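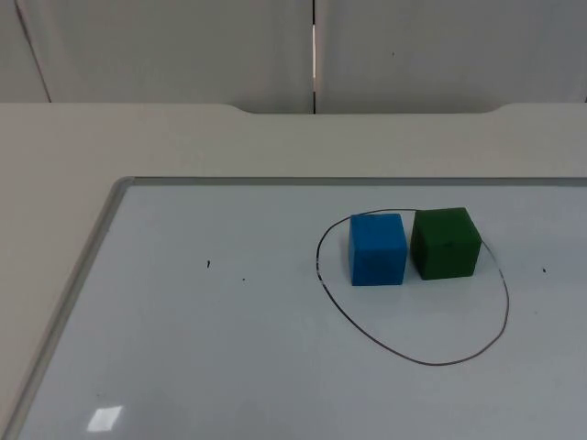

*Two foam cubes, one marker loop, one whiteboard laid flat.*

# Workshop tips: when the arm stops mid-job

Nov 11, 2022

The job on our bench at Laludstead is about as simple as robot work gets. There is a loop drawn on a whiteboard, and the cubes go in it or come out of it, depending on the day. In August the arm managed to make this exciting by stopping dead with a cube in its grip and refusing to discuss the matter. The log said "motion fault." Thanks.

What follows is what we do now, in the order we wish we had done it then.

**Press the stop before you reach.** An arm that has halted may be off, or it may be waiting for a signal that is about to arrive. It looks the same either way. Hit the emergency stop, then put your hand in.

**Don't yank the cube.** Foam is forgiving and fingers are less so. Support whatever is in the grip with one hand, then open the gripper from the controls. If it won't open, use the manual release, and read that page of the manual before you need it. Ours was still in the shrink wrap.

**Write down the error before you clear it.** The Clirkier controller we use keeps the last 10 messages and throws out the rest, and a panicked person pressing Reset can get through 10 messages very quickly. Take a picture of the screen with your phone. 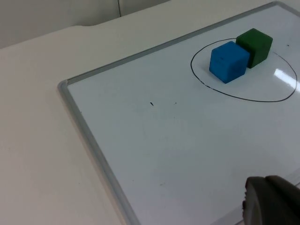 *Blue and green cubes inside the loop, with the gripper at lower right.*

**Check the cable before you blame the software.** We spent two days on the software. The trouble was a cable tie near the wrist, pulled so snug that the cable ran out of slack on one particular turn. Snip it, leave a loop you can get a finger through, and tie it again. Then move the wrist through its full travel by hand, with the power off, watching the cable the whole way.

**Wipe the board, and let it dry.** Old marker leaves gray ghosts, and stray dots collect like crumbs. A little rubbing alcohol on a soft cloth takes care of most of it. Keep the cloth and the bottle well clear of the arm's reach. Ours found the cloth once and carried it proudly to Position B.

**Restart slow.** Run at the lowest speed for some 2 minutes with a hand near the stop button. Boredom is the goal. 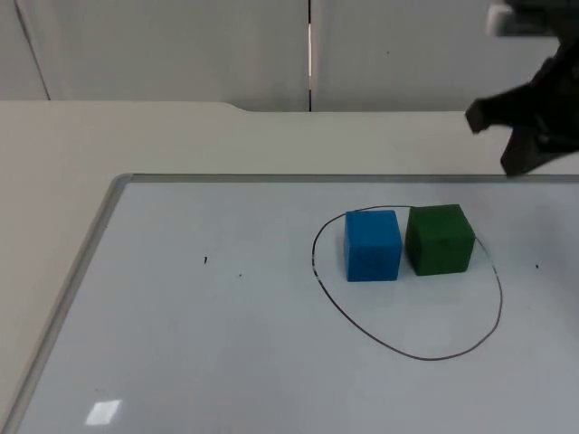

A reader from the Londov shop wrote in to say that slow is fine as far as it goes, but their fault only showed up at full speed, so a slow pass told them nothing except that the arm could be slow. They now do the slow pass, step back outside the taped line, and then do a full-speed pass before anyone signs off. Fair enough. We've added the second pass, and the tape.

**Tape a line on the floor.** Measure the arm's reach with the gripper on, add a generous step, and tape there. Measuring without the gripper gives you a handsome line in the wrong place.

**Watch out for glare.** If your setup uses cameras, a shiny board under an overhead light can wash out part of a marker line. Tilt the lamp or move the board. Sunglasses on the camera were tried at Akolgo and I'm told the less said the better.
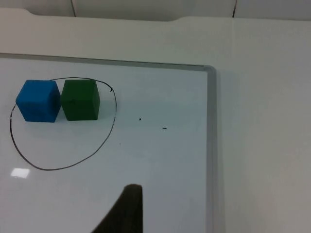
Another reader asked whether it was really worth stopping the whole arm for a piece of foam, when you could just nip in and grab it between moves. She had done it for years, she wrote, and still had all her fingers. We'd like her to keep them. Stop the arm, every time, even for foam. Restarting ours takes less time than finding the bandages, which are in the second drawer, under the spare cable ties.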